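Sorting out the black dishes

I finally went through the black dishes in October. They had been in two boxes under the stairs for most of the year, wrapped in the same newspaper they came home in, and every time I needed one I unwrapped four to find it. So I decided to get them all out at once, look at them properly, and work out a way of keeping them that I could live with.

Some background for anyone new here. I bought the set secondhand from Maëlle Beaulieu when she closed her supper club. She had used them for sauces, olives, salt, and a small course she did with pickled plums. There are three shapes: a square, a leaf, and a teardrop. They are all black and shiny on the inside, with a raised rim. Maëlle called them the Doucette dishes, after the shop where she got them, and I still call them that.

I use them for the dinners I cook for other people. It is a small thing, ten people at most, and I don't do it every month. But when I do, the table fills up with little dishes, and they need to match or it looks like I ran out of something.

What was wrong with the old way

Stacking. The squares stack fine. The leaves sort of stack, if the points all face the same way. The teardrops do not stack with anything, including each other, or at least not in a way I would trust on a shelf. When I first had them I made three piles in the kitchen cupboard and the teardrop pile slid over the first time I shut the door. None broke, but that was when they went into newspaper.

The newspaper was worse. It left gray smudges on the insides, which you can't see until the light hits them, and then you can't see anything else. I had to wash every dish before using it and again after. Also you can't tell a wrapped square from a wrapped leaf as easily as you would think.

Washing

I washed the whole lot by hand in the sink with a towel on the bottom. I have tried them in the dishwasher and they come out with white spots. I used Purosel this time, the unscented one, and a soft cloth. For the corners of the squares I used an old toothbrush. Salt gets in there and goes hard.

Drying matters more than washing with these. If they air-dry, every drop leaves a ring. I dry them with a cotton towel straight away and then go over the insides with a second, dry towel. Štěpánka Baláž, who helped me with the last two dinners, thinks the second towel is a waste of time. She is a faster dryer than I am, so maybe it is for her. I did it anyway.

One leaf has a small chip under the rim. I had forgotten about it. I ran my thumb along it and it isn't sharp, so it stays, but it goes at my own place setting from now on.

Laying them out

After that I wanted to see how they looked on wood. At home my table is painted white and black dishes on it look like a lot of holes. On a butcher-block top they look much better. The wood is warm and pale and the shapes are easy to read. I had been going back and forth on whether to bring a cloth to the next dinner, and I've decided on bare wood.

Things I tried:

Grouping by shape. Squares together, leaves together, teardrops together. It looked like a store display. It is the easiest one to set, though, and I would do it for a buffet.

A straight line down the middle. This works with squares only. As soon as you put a leaf in the line, it points somewhere and your eye goes off with it.

A loose curve, with the shapes mixed. I liked this one best. You go leaf, square, teardrop and keep going, and you don't worry about the spacing. People can reach things from either side, and there is room in the middle for a serving board or a big bowl. The shapes can repeat in any order as long as you don't put too many of one kind together.

I also tried a few dishes up on a raised shelf at the back, one of each shape. The shelf is just a plank on bent black rod supports. A row of small dishes up there gives the table a second level and frees up space below. A teardrop can be stood up on its narrow end too, which is nice to look at, but I wouldn't do that with people passing bread across it. I would put the extras up there, the refills of salt and so on, and keep everything people need down on the main surface.

A small plant in a white pot is enough decoration with these. Flowers get in the way of the food and they drop things in the dishes. I have a succulent that I keep meaning to repot and it does the job. Put it at the back corner and leave it.

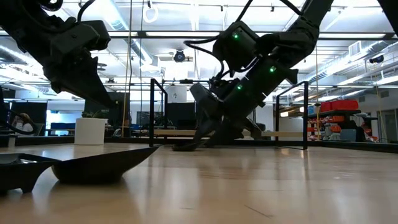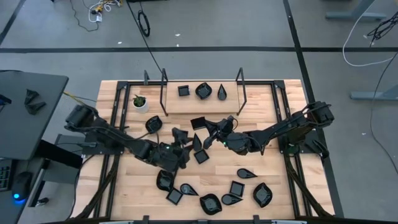

Black dishes on the wood, small plant at the back. The second photo has the mixed layout, with one of each shape up on the shelf.

Where they live now

I gave up on the cupboard. The dishes are now in two shallow Limell drawers that slide under the sideboard. I lined the drawers with felt from the fabric store and put the dishes in a single layer, right side up. Squares and teardrops share one drawer and the leaves have the other. I can open a drawer and take what I need without lifting anything off anything else. It takes up more room than a stack would, and I had to move the placemats out to make space – those are on top of the fridge for now.

I looked at the padded dish cases that Plomedura makes, with the dividers. They are good cases. They are also made for round plates, and the teardrops would rattle. For carrying I am going to keep using a plastic crate with dish towels folded between the layers, points inward. I need the dish towels at the other end anyway.

Maëlle asked whether I would sell a few of the squares back to her, now that she is cooking for people again. I said I would think about it. I use the squares the most, but I could do with fewer if I used the leaves for olives, and the leaves hold olives perfectly well. I'll try it that way at the next dinner and let her know.

The menu for that one isn't set yet. There will be a bean soup and probably the flatbread again, and I want to do three dips so that each one gets its own shape. If anyone has a good recipe for a pale dip that isn't hummus, leave it in the comments. Dark ones disappear in these dishes.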